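Local News > Grallcombe > Community
Filed under: Tech & Gadgets, Reuse and Repair
4 min read

If you've got an old desktop computer sitting in the hall closet with a shoebox on top of it, I've got good news for you. The Pundovbridge repair room is taking them again, starting this Tuesday, and I went over to Grallcombe to see what happens to the things once people let go of them.

I should say up front that I am not a computer person. I can find the power button, most days. But I've been driving past the sign on the old feed store since it went up in May, and my own desktop quit right after tax time, so I figured I could do my job and get rid of mine in one trip.

The room is run out of the back half of the building, and you come in by the side door next to D'Souza Tire (park on the gravel, the front spots belong to the tire shop and they do mean it). You sign a sheet, you put a sticker on your computer saying if you want it back or if you're giving it away, and then you can either leave or stick around. I stuck around. There was coffee!

So far the program has taken in 189 desktops, which is more than the people behind it were planning on for the whole year. The goal they've set for themselves is 1,000, and they say they'd like to get there without renting a second storage unit. Most of what comes in is the plain office kind, the black or gray towers that used to sit under every desk in the county - schools, dentists, the insurance place. They were built to be opened up and worked on, and I was surprised by how little fuss it takes. The side comes off, you lay the thing down flat, and there's everything you ever paid for, looking back at you.
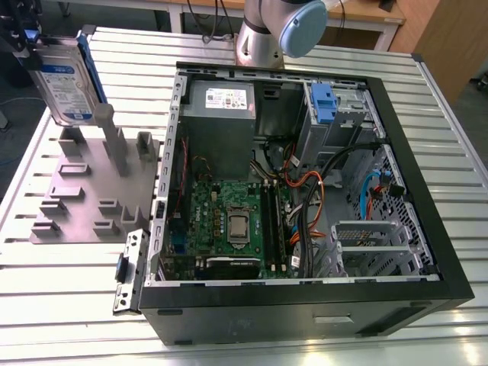
What gets checked first is the boring stuff. Is the memory in all the way? Is a cable hanging loose? I was told that a good share of "dead" computers just have a part that worked its way out of place, maybe from being kicked under a desk for years. Dust is the other big one. I won't describe what they say they've pulled out of machines from houses with cats.

After that it's a matter of sorting. Anything that runs well enough for email and homework gets a fresh start and goes on the giveaway shelf. Anything that doesn't gets taken down to its parts, and the good parts are kept back for the next one. The memory gets saved, and so do the power supplies if they test okay. The cases go for scrap metal when there's a load. Hard drives are handled separately, and you can ask for yours back on the spot, no questions. I asked for mine. It's in my kitchen drawer now with the batteries and the takeout menus, and I couldn't tell you why.

I got a little lesson while I was there, too. I learned that the big square block with all the wires coming out of it is the power supply, and that you leave the inside of that one alone, period. I learned that memory has little clips on the ends. I got to push one in myself and it makes a very satisfying click - you think you've broken it, and you haven't.

The giveaway computers go out under a program called Eva, which started as a shelf at the library and grew. You can get on the Eva list if you live in Grallcombe or Pundovbridge, and there's no paperwork beyond an address. The wait is running 3 weeks right now. It's one computer to a household, with a limit of 2 if you've got more than one kid in school. Monitors are hit or miss, so if you have a flat one that works, they would love to see you.

They are not taking printers. I was asked to put that in twice, so: no printers. No tube TVs either, and no laptops with swollen batteries, which need to go to the county drop-off. Keyboards and mice are fine if they're clean. Power cords are always welcome, even the ones you can't match to anything.

Drop-off is open Tuesday from ten in the morning until six, at the side door. If you want to stay and learn how to open one up, get there before noon, as the stools fill up. Bring your own screwdriver if you've got a favorite.

My desktop, by the way, needed a new power supply. It's on the Eva shelf now.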